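Vallthorpe packing code asks robot cells to log every human touch. Enforcement is left to the honor system

18/10/2026

A new code of practice for robot packing cells took effect in Vallthorpe this month, and the firms that signed it are already pleased with themselves. Whether it changes much on the floor is another matter.

The code was drafted over the summer by Apaza, the trade group for contract packers in the region, and published in September. It runs to 11 pages. Its main demand is simple enough: any firm that tells a customer its small-goods packing is "automated" has to keep a record of each time a person steps in, whether to straighten an item, restart a stalled cell or finish a box by hand.

That sounds like common sense. It is also something packers have avoided for years, as the word "automated" on a price quote has never been tied to anything. A cell that packs a full shift alone and a cell that gets a nudge every few minutes are sold under the same label and often at the same rate.

Under the code, a cell must complete a trial of 400 boxes before the label can be used. Each box has to hold a mix of shapes, such as a bottle, a tube and something long and thin, and the trial has to be repeated whenever the mix changes. Touches by staff are to be logged by time and type. The log goes to the customer on request.

Note the last two words. Customers who don't know to ask will not be sent anything, and the code does not require a packer to mention that the log exists. An early draft had the log attached to every invoice. Apaza's published summary of comments says members found this "burdensome" and leaves it there.

Two local firms have signed so far. Vuston, which packs travel kits and hotel toiletries, says it ran its first trial under the new rules in September. Retelar, which builds and leases two-armed cells to packers, has put the code's logo on its sales page and says all its new leases will come with logging software switched on.

Toiletries are a fair place to start. The goods are cheap, light and awkward. A pump bottle stands up or tips over depending on how it is set down, a toothbrush gives a gripper very little to hold, and a disposable razor has all its bulk at one end. Anyone who wants to know how well a cell copes would do better to watch a half-packed box than a finished one.

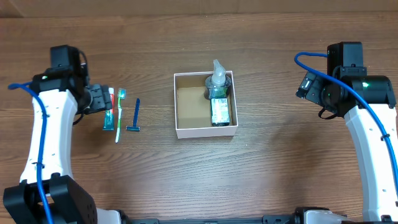

One packer who wrote to us after the code came out thinks even the trial is too soft. The reader, who asked to go unnamed, said the rule counts how often a person touches the goods but is silent on how the goods are laid out beforehand. Put everything on the table in a tidy row with space between the pieces, the reader wrote, and nearly any decent cell will look good. Tip the same pieces out of a tote and it's a different job, and the tote is what we get at work.

The complaint holds up. The section on layout is a single paragraph, and it says items should be presented "in a manner typical of production." It does not say who decides what is typical. In practice that will be the packer running the trial, with the builder of the cell standing close by.

Asked about this, Apaza said in a written reply that the wording was kept loose on purpose so that small firms could take part. It added that guidance on layout "may follow." There is no date for it.

The safety part of the code is stronger, though it mostly restates what careful shops do already. Cables on the arms must be tied so they can't catch on goods or on the other arm. Where two arms share one table, each must have a rest position clear of the box, and one arm has to be able to hold still while the other works. Staff may not reach across the table while either arm is powered. Blades, including razors with or without a cap, must be on a list kept at the cell.

These rules are clear and can be checked in a few minutes by anyone with a clipboard. The trouble is that no one with a clipboard is coming. Firms check themselves once a year and send Apaza a signed form. The fee for using the logo is $120 a year, and the group has not set aside any money for visits. A firm that breaks the code can be asked to stop using the logo. The text gives no time limit for doing so.

Retelar says the software makes visits unnecessary, and that the record can't be edited once a shift is closed. That may be true of its own cells. The code does not require the feature, though, and a log kept in pencil counts just as much. It is also worth asking what the software sees as a touch. According to Retelar's product notes, a stop and restart is logged without anyone doing anything, but a hand that straightens a tube between cycles has to be entered by the worker. A worker with a quota has little reason to stop and type.

Vuston would not share the results of its September trial. The firm said the figures were "in line with expectations" and that customers could see them on request. We asked what the expectations had been and did not get an answer by the time this item went up.

None of this makes the code useless. Buyers in Vallthorpe now have a document they can point to and a log they can ask for, and last year they had neither. Those signing new contracts this fall may want to ask for three things in writing: the full trial log, a note of how the goods were laid out at the start of each box, and the name of whoever signed the yearly form.

Apaza says it will take comments on the code through the end of the year. Comments can be sent by mail or through the form on its site — members and non-members alike — and the group says it will publish a summary, as it did with the last round.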